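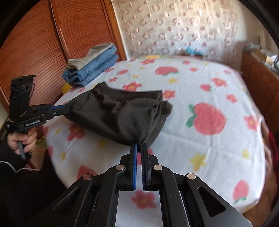

Moser two-handed collection kit: a month of other people's laundry

Verdict first, for those with a train to catch: good tool, silly cable, manual written by someone who has never met a duvet. I would buy it again, though I'd sulk at the till.

I run demonstration gathering for a small group in Kercombe that is trying to teach a pair of robot arms to tidy bedrooms. The arms live in the lab and are not trusted with bedrooms yet. So the examples come from people, who go into ordinary homes with a gripper in each hand and do the folding themselves while the kit records what the fingers and the wrists are up to. The model then studies the results and, in theory, becomes more helpful than a teenager. We had the Moser set for the whole of October and gave it mostly clothes.

What you get is 2 grippers, a charger, a case with foam cut to a shape that matches neither gripper, and a booklet. Setup took most of a morning. The calibration routine wants you to wave each tool in slow figures of eight, and if you have a window open the neighbours will form a view.

The fingers are the best part. They close parallel and they stay parallel, even when you have only the very corner of something thin between the tips. We came from an older Cavholm pair whose fingers splayed like a tired duck, and half of our waistband grabs on those were useless. Dark knitwear was the real test for us. Black stretchy things have no obvious edges, they bunch up the moment you lift them, and the only honest way to find out which end is which is to get a corner in each hand and pull gently. With the Moser you can do that and feel the tension come back through the handle. Felicja Rutkowska, our most patient demonstrator, can now get a pair of leggings from heap to rectangle in one go. I can do it in three, with language we have to strip from the audio.

Weight is fair for the first hour. After that your forearms start sending letters. The instructions recommend a break every so often without saying how often, so we settled on stopping whenever a towel was dropped twice running.

Now the cable. It is too short for a tall person and too long for everybody else, and it has a gift for lying across the exact bit of mattress you were about to fold on. We lost a fair number of takes to it. Clip it to your sleeve, or your belt, or a willing colleague. Moser sell a clip. It is not in the box, naturally.

The software is plain and mostly does as it's told. You press to start, press to stop, and give each take a label. I liked being able to mark a take as a bad one straight away – a fumble is worth keeping if you know it is a fumble, and our model got noticeably better at recovering from slipped corners once we stopped throwing those away. What I didn't like is that the mark can't be undone. Lech Lis flagged an entire afternoon of decent pillowcases as failures and had to relabel them by hand from a spreadsheet. He has been quiet since.

By the end of the month we had more than 4000 takes, of which the matching software was happy with most. The ones it rejected were nearly all at the beginning, when we were still holding the things like barbecue tongs.

One bit of advice on variety, which the booklet skips. Do it in real rooms. Our first batch came from a bare table in the Ledstead office and the model learned, very thoroughly, how to fold on a bare table in the Ledstead office. Loud bed sheets, patterned curtains, clutter on the furniture, bad light at four in the afternoon: all of it helped. Ask people not to tidy up before you arrive. They will anyway.

Good points: finger alignment, grip on thin fabric, the quick bad-take button.
Bad points: cable, clip sold separately, foam, no undo.

Not yet tried: fitted sheets. Felicja has asked for those to go in someone else's month.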